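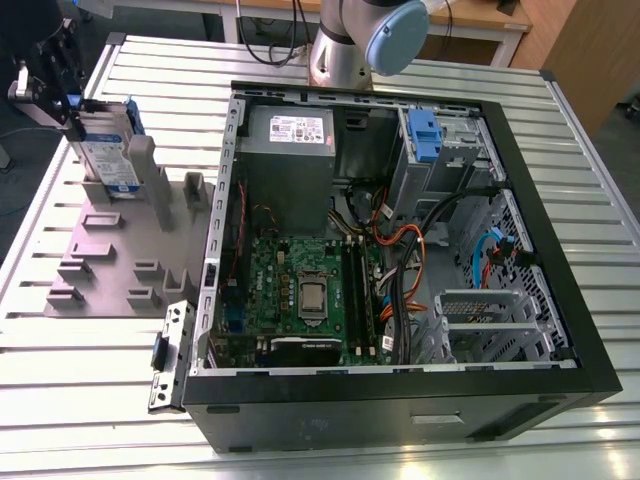
Minutes, Olton allotment society, 20 October 2020. I'm typing these up the same night while I can still read my writing, so forgive the spelling. We started with the water. The Borner quote for a new trough came in at 81 pounds, which went down well, and we agreed to take two of them, one by the gate and one up at the top plots. Then the old computer, the black tower with its side off and all those yellow, black and orange leads inside. I asked if we still want the plot list kept on a desktop at all, and the feeling was no, let's go back to the paper book!

**Rents.** Staying at 40 pounds for a full plot next year. Someone wanted 50 (boos, mostly friendly) and we voted it down.

**Manure.** Graltska will deliver again in December. Please, please don't let them tip it across the path like last time. I've said I'll be there with the gate key.

**Hedge.** Ostrowski can cut the lane side but want the brambles cleared first. Bring gloves, Saturday morning, I'll do a flask.

**Seed order.** Forms back to me before the end of the month. We're getting the early broad beans again, and I've put us down for more onion sets (everyone ran short!).

**Any other business.** The shed padlock is sticking, so I'm bringing oil. Next meeting is in December, same hut, bring a chair.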